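Late hours are coming to the Orkside market hall, and I get my dinner back
Tuesday, August 7, 2018

Well, it finally happened! The town has said yes to evening hours at the Skalodach, which means that for the first time since I moved to Orkside I'll be able to buy an onion after work without getting on a bus. The new hours start next week. The hall will stay open until nine on Wednesdays and Fridays, and everything else on the schedule stays the way it was, including that odd Monday when the fish side is open and the bread side isn't.

If you're new here, the Skalodach is the old covered hall behind the train station, the one with the green doors and the clock that runs a little fast. It has always closed at five. Five! I get out of the office at a quarter past, so for years I've known the place mainly as a row of shutters coming down. I've had some very good Saturdays in there, but Saturday is also when everybody else in town has the same idea, and by eleven the line for cheese is out by the bicycle racks.

The plan covers 23 stalls to begin with. Most of them sell produce and bread, and there's a handful of hot food counters along the back wall that asked to be included from the start (soup, flatbreads, dumplings, steamed buns, and the potato people, thank goodness). The stalls that didn't sign up can join later. The town is calling it a trial and will look at the results in January, which seems fair, though I do wonder how many people want to stand around in an unheated hall in the dark part of the year. Then again, that's exactly when I want something hot in a paper bag. 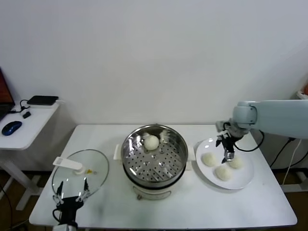 Steamed buns on a plate, with another on the steamer tray.

I went over on my lunch break yesterday to hear what the mood was like, and it was mostly cheerful with a bit of grumbling, pretty much what you'd expect. The bread people are worried about having anything left to sell at eight in the evening. They bake before dawn and nobody wants to do it twice. One idea going around is a second, smaller delivery in the afternoon, and another is just selling whatever's left at a lower price and going home. I'm very much in favor of the second one, for selfish reasons.

The flower stall is in. The shoe repair counter is out for now, but there'll be a box where you can drop your shoes off in the evening and pick them up the next day. And the hot food counters are getting more power outlets along the back wall, a thing they've been asking for since well before I got here. Until now they've been sharing, and if you've ever waited for soup while the lights over the pickles flickered, you know how that went.

There's a money side too, of course. Stallholders won't pay extra rent for the late hours during the trial, and the cleaning gets covered out of the parking budget. Parking itself will be free for 2 hours after five, on the station side only. Don't try it on the hill side, where the old rules still apply and the tickets are not small.

The other question is what this does to Major, the supermarket across the road, which has had the evening crowd all to itself. I shop there too, I'm not going to pretend I don't. It's open late and it has dish soap. But I've never once come out of there having talked to someone about plums, and I miss that. My guess is that people will do both – the Skalodach for the stuff you want to eat that night, Major for the stuff that comes in boxes.

Something I hadn't thought about is packaging. The hot food counters would like people to bring their own containers in the evening, and the hall is setting up a sink by the side entrance so you can rinse one out first. You'll get a little off the price if you do. Bring something with a lid that fits, because it's a long walk to the station with soup in your bag. I speak from experience, and so does my coat.
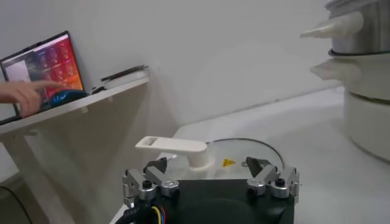
Great news for people in town, but the last 104 to Ullel leaves at ten to eight, one reader wrote under our first notice about the plan, so what are the rest of us supposed to do, eat fast and run?

It's a good point, and I asked about it. The bus company has been sent a request for one later 104 on the two market evenings and hasn't answered yet. If it says no, Ullel shoppers will get not quite 3 hours between closing time as it used to be and the last ride home, which is still better than they have now.

Doors stay open until nine starting Wednesday of next week. The side entrance will close at eight, so after that use the green doors at the front.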